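Jodcombe, Aug 9, 2023 - Gillies will open its second adult evening school in Jodcombe this April, with 743 places across 11 subjects.

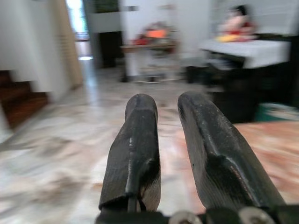 Classes run for 10 weeks and cost nothing to Jodcombe residents. Bookkeeping and basic Spanish will be taught on 2 evenings.
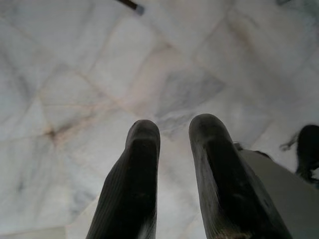
Matilde Abreu said the old Ponton classes filled too fast and that she hoped shift workers would get first pick.

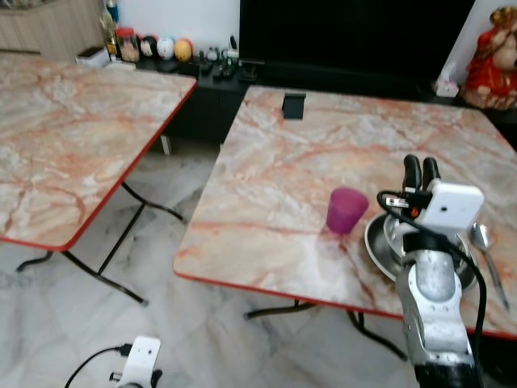
How do people sign up? By phone or at the Ponton front desk - forms are out now.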